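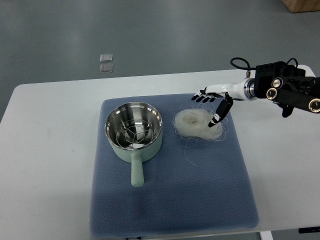 Saltow has opened orders for Pamurach, a water-based densifier and sealer for interior concrete floors in workshops, teaching kitchens, stockrooms and light assembly areas. The product is supplied as a single liquid and is applied with a low-pressure sprayer and a flat microfiber pad. It is meant for bare concrete that is sound and smooth but has never been sealed, or whose earlier treatment has worn away. A smooth gray floor with slight mottling and faint lighter streaks, like the one behind the white table and its blue-gray mat, falls in the range of surface appearance covered by the Pamurach application guide. The product does not even out color. Mottling that is present before treatment will remain present after it.

Pamurach reacts with free lime in the top layer of the slab and leaves no film on the surface. Floors treated with it can be scrubbed with a neutral cleaner and do not need to be stripped before a later coat. Acid cleaners and vinegar should be kept off the floor at all times.

The first full-scale application took place at Rallthorpe, a shared work building with a continuous ground-floor slab. Contractor Atanasov treated 2,686 square feet over two nights in April, with each section reopened to foot traffic 6 hours after the final pass. Wheeled loads were held off until the following evening.

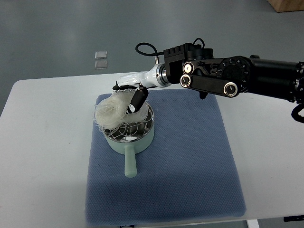 Surface preparation took up most of the labor at Rallthorpe. Atanasov removed tape residue and old wax, scrubbed the slab with a neutral cleaner, rinsed it twice and left it to dry with the heating off. Joints were vacuumed and masked. Areas near the sinks were tested with a water drop in a grid pattern, and any spot that did not darken was scrubbed again before spraying.

"The water drop test decides the schedule," said Teófilo Benavides, technical manager at Saltow. "If the drop sits on the surface, there is still wax or sealer in the way, and the product will dry on top as a white powder. That powder can be removed, but it takes a pad machine and a good deal of time. We ask contractors to test every section, including the ones that look clean."

Fixed furniture can stay in place during treatment if the feet are masked. Movable tables should be lifted clear and set back down on felt or rubber pads once the section has reopened. Overspray on painted metal or glass must be wiped off with clean water before it dries.

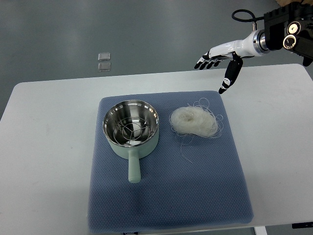

Pamurach is sold in pails and drums. Minimum curing temperature, coverage tables for troweled and ground slabs, and the joint masking detail are given in the application guide, which ships with each order. Saltow has set aside 2,000 pails for the first release, and a further 3,000 are scheduled for the second.

The product is not intended for exterior slabs, tile, terrazzo or floors with a painted finish. Slabs less than four weeks old should be tested for moisture before ordering.

Contractors may request a sample bottle and a printed copy of the guide from the Saltow technical desk. Press inquiries should be addressed to Teófilo Benavides.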